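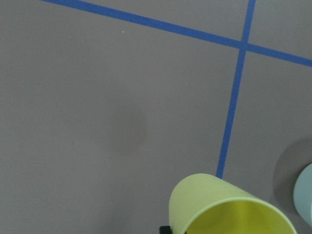 Weekly Walk-Through, Trilholm Laundry & Dry Cleaning, Plant 2
Form 16, filled in on November 18, 2024

Marks: OK / FIX / WATCH. Comments short please, the office retypes these.

Boiler room

Sight glass level. OK. Glass itself cloudy, wipe it.
Low water cutoff test. OK, tripped as it should.
Relief valve discharge pipe. WATCH. Clear to floor, but someone hung a coat hanger on it again. Took it off.
Combustion air louvers. FIX. Lint on the whole lower half. Vacuum tonight not next week.
Boiler log. Two shifts blank. Fill in or say why.

Cleaning machines

Jitus dry-to-dry unit, door gasket. OK. Replaced in April, still soft.
Button trap and lint bag. FIX. Trap was full. Pins, a collar stay, half a pen. Has to be emptied every day, the sheet says every day.
Still, boil-over check. OK.
Secondary containment pan. OK, dry, no residue.
Leak check around pump and fittings. OK on the main line. WATCH on the filter housing, faint smell, no drip. Recheck in the morning before warm up.
Waste drum. Lid on, ring tight, label readable. Start date missing from label. FIX, takes one minute with a marker.

Spotting board

Bottles labeled. FIX. Two squeeze bottles with nothing on them. Emptied one to waste, other one is amyl acetate per the day spotter, now labled.
Eyewash. OK, ran it the full time. Caps back on.
Gloves. Only small left. Order large.
Steam gun hose. WATCH. Outer braid fraying near the pedal.

Press line

Two-hand controls, all presses. OK.
Pads and covers. Shirt unit sleeve cover scorched through. FIX.
Steam traps. One blowing by on the pants topper. Called Skusance, ticket 3358, no date yet from them.
Burn kit. OK, restocked.
Air line at collar press. Hissing. Tightened, still hissing a little. WATCH.

Floors and walkways

Main aisle clear. OK at time of walk. Rolling racks keep drifting into it by the afternoon, park them against the wall.
Drain covers seated. OK.
Mats. Corner curling by the counter. FIX or throw out.
Spill kit. Present, seal broken, pads short. Refill.

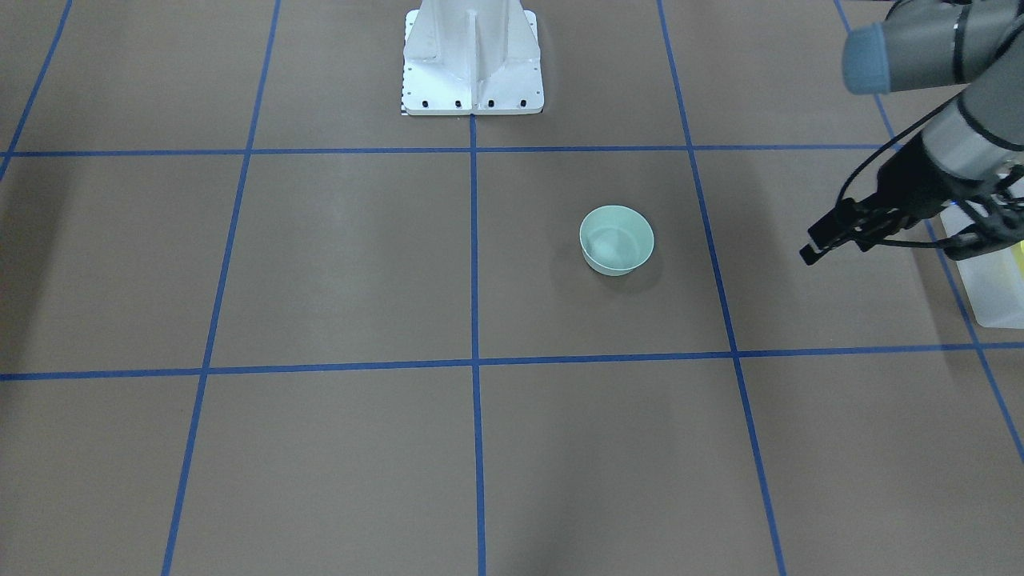
Floor, blue tape lines.

Electrical and fire

Panels, clear space in front. FIX. Poly rolls stacked in front of panel B. Moved them. Do not put them back.
Extinguishers. OK, all tagged. The one by the conveyor was behind garment bags, pulled out front.
Exit signs lit. OK.
Conveyor e-stop. OK, both ends. Slot 729 hook bent, catches on the sleeve guard. Take the hook off until the spare comes.
Dryer ducts. Last cleaned by Moffat. Sticker fell off, need the paperwork copy in the binder.

Counter and pickup

Hold-downs on front step mat. OK.
Customer bags in back hall. 42 on hooks, the hooks are fine, the shelf under them is not. One bracket loose. FIX.

Carryover from last form

Guard on extractor belt: done.
Light out over spotting board: still out. Third time on here.
Ladder foot missing: ladder tagged and out back, need a new one ordered.

FIX items closed by end of shift unless parts are on order. Leave form in the tray by the time clock, not on top of the boiler log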